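Tirkier Cups: a small data card

Version 2, Nov 14, 2019
Maintained by Kimie Yagi and Kazuhiro Hamada 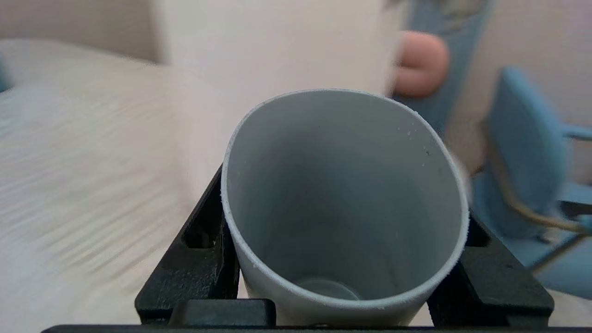 Can a machine clear the table after tea? This was our question when we began in May, and the data set is what remains from our attempts to answer it. The short reply is: sometimes, if the table is simple and you are patient. The longer reply is in the files.

What is inside

The set holds 601 recordings of single table chores done with a two-finger gripper. Each recording has the wrist camera video, the finger opening, the arm joint positions and a text file with the result. 400 recordings are for training. The others are for testing, and we ask that you do not tune on them.

There are 13 chores. Most of them concern cups and bowls: pick up, put down, turn upright, place on a tray, hand over to a person, take over from a person. The last two chores are folding a napkin and wiping a spill. We almost left these two out because the results are so poor, but other groups asked us for failures and we have plenty of them.

Folder layout

train/ has the training recordings, one folder for each
test/ has the same structure
notes/ has our remarks, one text file per chore
tools/ has the reader script and the script that makes the plots
labels.csv has one line per recording

How a recording is labeled

The result is one of four words: done, dropped, missed, stopped. "Done" means that the object was at its goal and the fingers were open again. "Dropped" is used also when the object fell only a very short way, so please read the notes if this difference is important for you. "Stopped" means that one of us pressed the stop button. Kazuhiro pressed it earlier than Kimie did, and the column "operator" lets you correct for this.

What the machine can do today

Picking up an upright cup which stands alone works well. The fingers close on the outside of the wall, and the lift is slow but steady. A cup that lies on its side is much harder, and a cup inside another cup is not solved at all – the arm usually lifts both.

Handing over is in the middle. The arm brings the cup to the person without trouble, but it does not know when to let go. We used a fixed pull threshold. Some people pulled too politely and the gripper kept holding.

Compared with a person the speed is bad. For a home this may be acceptable, if the work is done while the family is out. For a canteen or a shop floor it is not. A visitor from Uritz, where they pack tableware by hand, watched for one afternoon and told us that he would not change anything in his packing line yet. We think he is right.

Known problems

The wrist camera sees the fingers in every picture. When the gripper is above a cup, it looks into the cup and sees little of the table around it. Models trained only on this view learn to hold a cup well and to find a cup badly. Please add a second camera if you repeat our work.

Objects far from the fingers are blurred. Do not use these recordings for recognizing what stands in the background.

People and furniture can appear in the video. Everyone who took part signed a form. Faces were removed where we found them; if you find one we overlooked, write to us and we will replace the file.

In the first version the clock of the finger sensor was late against the video. This is corrected now. If your copy has no file named clock_fixed.txt, please download again.

Things we did not test: glass, full cups, cups with hot contents, dishes in a sink, pets on the table.

Using the reader script

Run tools/read.py with the name of a recording folder. It prints the chore, the operator and the result, and writes the video and the sensor values with a common time column. The script needs Python 3. On an older laptop it is slow with the handover recordings, as they are the longest.

Thanks

The Katayama workshop lent us the room, and Feltex gave us the napkins, which are now very clean and not very well folded. Corrections to the labels are welcome – please send the recording name together with the word you would use instead.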